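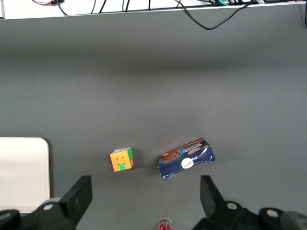

Stindent Bench Mat, Grey

Product group: Work surfaces and coverings
Supplied by: Jindell
Availability: Made to order, cut lengths and full rolls

Overview

The Stindent bench mat is a rubber covering for workbenches, packing tables and repair counters. It is laid over an existing top and gives a matt surface that does not throw glare back from overhead lamps. It has been sold in one thickness since 1972. The compound was changed once, when the supplier of the original filler closed, and mats made before and after the change can be used side by side. The newer compound is slightly darker when first unrolled and evens out with use.

The mat is intended for light assembly, electrical repair, sorting and general indoor work. It is not a static control product and should not be ordered as one. Customers who need an earthed surface should ask for the Carov range, which has its own page and its own fitting kit.

Sizes

Standard widths are 1000 mm and 2000 mm. The wider roll is made in a single piece and has no joint. Lengths are cut to the nearest 10 mm. State the finished length and not the length of the bench, as no allowance is added at the cutting table. If a turned front edge is wanted, add the depth of the turn to the width on the order form.

Rolls are packed face inwards on a card core. Mats under one metre long are packed flat between boards.

Surface

Top face: matt, fine grain, mid grey
Under face: cloth impression, same colour
Edges: knife cut, square
Colour through full thickness: yes

Small differences in shade occur between batches. Where several benches stand in one room, order all the mats together and ask for a single batch on the order form. Batch matching cannot be arranged after dispatch.

Fitting

Unroll the mat in the room where it will be used and leave it overnight before trimming. Rubber that has travelled in a cold van will be short and will grow as it warms. Clean the bench top with a dry cloth, then with a damp one, and let it dry. Old adhesive should be scraped off, as ridges will show through.

The mat can be laid loose on most benches. Where work is pushed across the surface, fix the front edge with double-sided tape in a single strip. Full bonding is possible with a contact adhesive, but a bonded mat cannot normally be lifted in one piece. Trim with a hooked blade against a steel rule. Two light passes leave a cleaner edge than one heavy pass.

Holes for clamps or cable outlets should be punched. Drilled holes tend to tear and will run towards the nearest edge.

Fitting below shelves and upstands

Where the bench has a rear shelf or upstand, push the back edge of the mat up to it and trim at the front. A gap of 2 to 3 mm at the back makes lifting easier. The Puma edge strip closes this gap and is supplied in white or grey. It is pressed in by hand and needs no tools.

Cleaning

Use warm water and a mild washing-up liquid. Wipe off with clean water, otherwise a film builds up and the surface becomes slippery. White spirit may be used sparingly on grease. Do not use acetone, cellulose thinners or any polish. Ink from marker pens should be removed the same day.

Heat

The mat will take brief contact with warm parts. It will mark under a soldering iron and must not be used as an iron rest. A separate heat pad, 10 mm thick, is available and is placed on top of the mat.

Storage

Store rolls upright in the dark. Do not stack rolls on their side, as the lower ones take a flat that is slow to come out.

Ordering

Give width, length, number of pieces and delivery address. Cut lengths cannot be returned unless faulty. Full rolls may be returned unopened, less carriage. The cutting room closes for part of July, and orders received in that period are cut in the order they arrive once it reopens.

Samples are sent free on request. Technical questions should be marked for Octavio Alvarado, Work Surfaces.

Related items

Carov earthed mat
Puma edge strip, white
Puma edge strip, grey
Stindent heat pad
Hooked blades, pack of 10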